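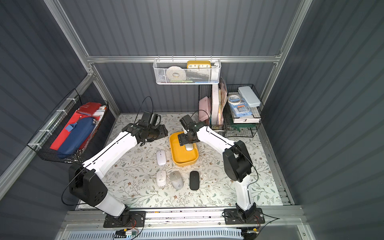

Home | Gallery | Desk Gear | Repairs | About

Sorting the Mouse Drawer

8/16/20

I cleared out the computer mice in July. Over the years they had ended up in a kitchen drawer, a shoebox and the bottom of a laptop bag. The plan was to keep the ones that still tracked properly, clean them, and drop the rest at the e-waste depot. Notes on a few of them follow.

The white one left of the tray
Plain shape, suits either hand. I use it with the old desktop and have no complaints.

The white-and-beige one
Rounded two-tone shell. It sits a bit high for me but is comfortable for short jobs. The beige is its original colour, so scrubbing won't change it.

The light grey one
Small round logo near the palm rest. Bought second-hand from Nukent with a keyboard. The scroll wheel skips every so often.

The glossy black one
The slimmest of the row, with an oval profile. Gloss shows every fingerprint, so I keep a cloth handy.

The white-and-silver one
In the mustard-yellow tray, which is for keepers. It came from the Vivov closing sale and has had around 18 months of daily use.

The tablecloth
Cream with grey-green leaves and little brown flowers. It's an old one, kept for messy jobs. Optical mice track on it well enough for a quick test, but use a proper mat before you decide one is faulty.

Cleaning was a barely damp cloth, a toothpick around the buttons and a cotton bud for the sensor window. Take the batteries out first if there are any.

Comments (3)

deskrat: I have that same sort of two-tone mouse at work. The feet wear out long before the buttons do.

Maple_K: Does our depot take the cordless kind? Mine wanted the batteries handed in separately.

pinecone13: Try a puff of air in the scroll wheel on the grey one. Fixed mine.

Related items
Groto keyboard, cleaned and reassembled
Which cables to keep
Kobzar desk lamp: new switch
Labelling old chargers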